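Home News Projects Reports Contact
Print this page | E-mail this page
2 shares

Kandale Book Mending Project: Second Progress Report to the Rakine Fund

March 31, 2020

You asked for a report that covers activities, outputs, spending and lessons learned, in that order. We have tried. The lessons kept getting into the activities, and the spending got into everything, so please read the headings as a statement of good intentions.

What we said we would do

The application promised that over the life of the grant we would mend 700 damaged books from the Kandale library and its branch at Holtent, train our own people to do it, and write down the methods in plain words so that the next branch wouldn't have to begin with an internet search and a glue stick. The first report, which you were kind enough to call "thorough," was mostly about a missing cupboard key. The key has been found. It was in the cupboard, which had never been locked.

What we did

As of this report, 280 books have been mended and are back on the shelves or waiting to go back when the doors reopen. A further 115 were looked at, sighed over and withdrawn. That leaves the rest of the 700, and we will come to them.

The mended books are mainly of three kinds. Children's picture books come first, because they are loved the way a dog loves a slipper. Cookbooks come next. A cookbook arrives with its spine cracked at exactly one recipe, and at Kandale that recipe is nearly always a lemon cake. The third kind is local history, where the damage is slow and respectable: red rot on the leather, a shaken text block, a folded map torn along every fold by readers who were all sure they knew how it went back.

Most of the work has been hinge tightening, which sounds like carpentry and is closer to icing. A knitting needle is rolled in adhesive, slid down the gap between the spine and the cover, turned, and pulled out. The book is closed, wax paper goes in at the joints, and a weight goes on top overnight. We had budgeted for proper book weights. We are using bricks wrapped in old curtain, and they have performed beyond all expectation. The line for weights has been moved to tissue, as shown under Spending.

Torn pages get Japanese tissue and wheat paste. We are now able to make wheat paste that isn't lumpy. In October we weren't, and anyone borrowing the large-print westerns may notice.

The hardest job was the full reback, where the old spine is lifted, new cloth goes on underneath, and the old spine is put back on top as though nothing had happened. Our plan allowed an afternoon for each one. The plan was written by someone who had watched a video. A reback takes an afternoon, a night of drying, and then most of the next afternoon spent discovering that the cloth was cut a hair too narrow. We have since cut a set of card templates for the common sizes, and the scrap bin has been much lighter.

Cutting has improved in general. The first batches were cut on the back of a desk blotter with the office scissors, and the boards came out in shapes geometry has no name for. A gridded mat and a steel rule have cured most of it. The remaining fault is the grain. Paper and board have a grain, like wood or a stubborn relative, and if it runs across the spine the cover will bow. We now mark the direction in pencil on each sheet the moment it's delivered, before any of us can form an opinion about it.
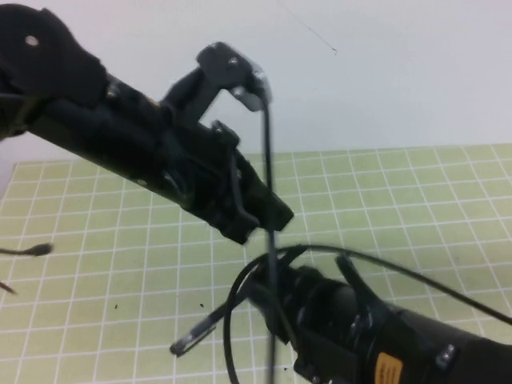 Fewer rebacks and more hinges, please, ran a remark left on our comment sheet, since a reader with a new baby doesn't care whether the original spine is still on a pirate book and would like the pirate book. We pinned this over the bench. It was hard to argue with, and it has changed the order in which we take things off the cart. Anything with a waiting list is now mended first and in the quickest sound way. Handsome old volumes with no borrowers since the last century wait their turn, which they are used to.

Training

The evening classes at Holtent went well. They were planned as a short course for staff and ended up including a number of readers, several of whom seem to have come in to get warm and stayed for the paste. The standard is uneven. One end of the table does tissue repairs you have to hold up to the window to find. The other end does repairs you can find from the parking lot. We have divided the work to suit, and nothing goes back on the shelf until it has been opened flat, shaken gently and looked at by a second pair of eyes.

The last classes in March were called off when the library closed to the public. Kits went home with those who wanted them: a bone folder, a small brush, tissue, wax paper and a written warning about cats. We've asked that only the children's stock be taken home for now. Local history stays in the building.

The handbook

A draft exists. It was meant to be short and has not been. The chapter on adhesives was cut down twice, and both times it grew back. The chapter on tape, by contrast, is a single line telling the reader not to use it, followed by a long section on getting it off again. Anyone who has met a 1970s school atlas held together with yellow household tape will know why that section is the longest in the book.

We've tested the draft on people who had never mended anything. They followed the hinge instructions without trouble. They couldn't follow the ones for tipping in a loose page, and on rereading them neither could we. A new version is being written, with drawings.

Spending

The grant is within budget overall, though few of the lines are still where you last saw them.

Supplies. Tissue and cloth come from Norðdahl, whose goods are excellent and whose delivery dates are best read as poetry. One order of buckram was eight weeks late and arrived in a shade called "oatmeal," which we hadn't ordered and have decided to like. If you see a great many oatmeal spines in the gardening section, that's the explanation. The supplier took $115 off the bill.

Equipment. We bought one used nipping press. It is made of iron and weighs as much as a pony. The move from the van to the workroom was not in the budget and has been met out of the general fund, along with the repair to the door frame.

Weights. See bricks.

Travel. Underspent, and likely to remain so.

We would like your permission to carry the unspent travel money over to supplies. Home kits use up more tissue than a shared bench does, as everybody opens a new packet.

What went wrong

The withdrawn books are the part of this report we like least. We told you in the application that we expected very few. Most of the 115 were mold, and most of the mold came from one damp outside wall at Holtent, where the travel section had been standing for years taking in the climate. Mending a moldy book is unkind to the book and worse for the lungs. They were bagged and removed. The shelves have been pulled away from the wall, and the county has been told about the gutter. The county has thanked us for telling it about the gutter.

We also lost a good deal of time in the winter to our own record keeping. Every mended book was to be entered on a form with the fault, the method, the materials and the time taken. The form was excellent and took longer to fill in than a torn page takes to fix. It has been replaced by a slip of paper tucked into the back cover. The slips are typed up at the end of the month by whoever is last to leave, and this has done wonders for punctuality.

What comes next

With the building closed we can't promise the full number by the date in the agreement, and we'd sooner tell you so now than surprise you with it later. In April we intend to do the following: keep the home kits supplied, finish the handbook text, and sort the remaining carts by fault so that the bench can start straight away on reopening. If you're willing to extend the end date, we would ask for the length of the closure and no more. The money will last.

We'd also be glad of a decision on whether the handbook may be given away free to other branches. We assumed so when we applied, but the agreement has a paragraph on "commercial exploitation of outputs," and we have read it a few times without learning whether it is for or against.

A full list of mended titles is available on request. It contains the lemon cake book twice. That isn't an error. It came back.

Submitted on behalf of the Kandale Book Mending Project

Print this page | E-mail this page
0 comments
Previous report Next report Back to top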